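Slow boat to Gestaria returns for the winter

Travellers who like to take the long way round will be pleased to hear that the overnight ferry between Plundau and the island of Gestaria is running again from July, after two winters when the only way across in the cold months was a rather bumpy flight in a very small plane.

The ship is the Nelska, a dear old thing with plenty of brass and a dining room that still rings a bell for dinner. She leaves Plundau every Tuesday at dusk and pulls into the harbour at Gestaria in time for breakfast, a crossing of 118 nautical miles. There is room on board for 271 passengers, though she seldom fills up outside the school holidays, and if you ask nicely at the desk you can often be moved to a cabin on the quieter side, away from the engines.

Postma Lines, which owns the ship, says the timetable will stay the same right through to spring. Cabins have new mattresses and curtains, and the bar on the upper deck now opens early for those who want a cup of tea and a look at the lighthouse on the way out – well worth rugging up for, whatever the wind is doing.

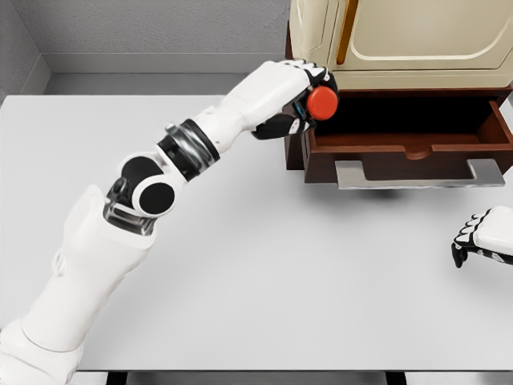

A white robotic arm reaching over a grey tabletop, computer rendering.

Gestaria itself is only 23 kilometres from end to end, and most visitors get about by bus or on a hired bicycle. The market beside the harbour has smoked fish, honey and the dark rye loaves the island is known for, and it's a friendly spot to sit while you wait for your room to be ready. Walkers will find the coast path open as far as the old salt works, with the last stretch closed for repairs to the steps – there is a signposted way around through the farms, a bit muddy but very pretty.

The return sailing leaves the following evening, so those on a short visit get a full day ashore, and anyone who would sooner stay the week can change their ticket once at no charge. Bicycles travel free. Dogs are welcome on the lower deck and in 2 of the cabins, which do go quickly, so it pays to book early. Tickets are on sale at the ferry office in Plundau and at the harbour kiosk in Gestaria.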